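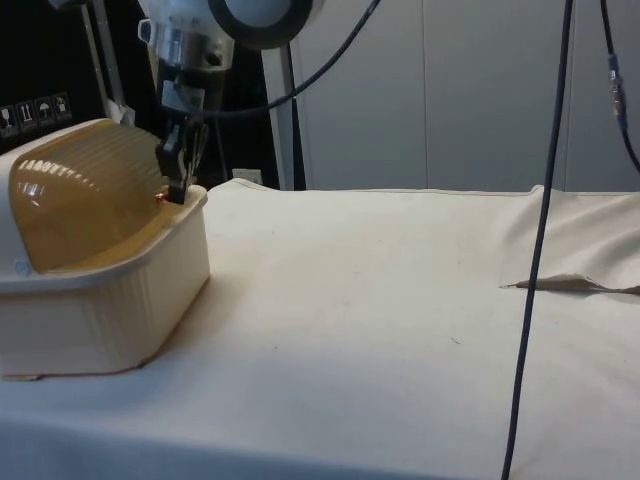
Search this site
Type and hit enter

In defence of the bread bin

By Mwende Mfaume
21 Jul 2026
4 min read

My mother-in-law gave us a bread bin when we moved to Plorneck, and I'm ashamed to say I put it straight in the garage. I thought they were for grandparents. We had a perfectly good fridge, and bread lived in the fridge, going leathery by the second morning and tasting faintly of onion.

I've come right around since then. A loaf kept on the bench gets eaten, because you see it every time you fill the kettle – and the kids, bless them, will make themselves toast if the bread is at elbow height and a biscuit if it isn't! 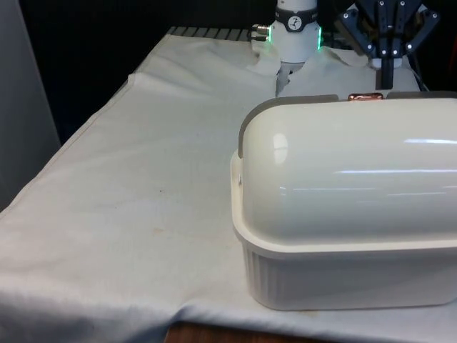 A domed lid and a roomy tub, on a cloth with a few faint stains.

My neighbour Lauri Räsänen disagrees with me warmly and often. He slices his rye, freezes the lot and says a bin is a mould hotel. In a sticky February he may have a point, and I do wipe mine out with vinegar more in summer. But I paid $36 for my second one (the first had cracked in the garage, serves me right) and I'd pay it again tomorrow – our crusts are crusts again, and the fridge has room for the good cheese.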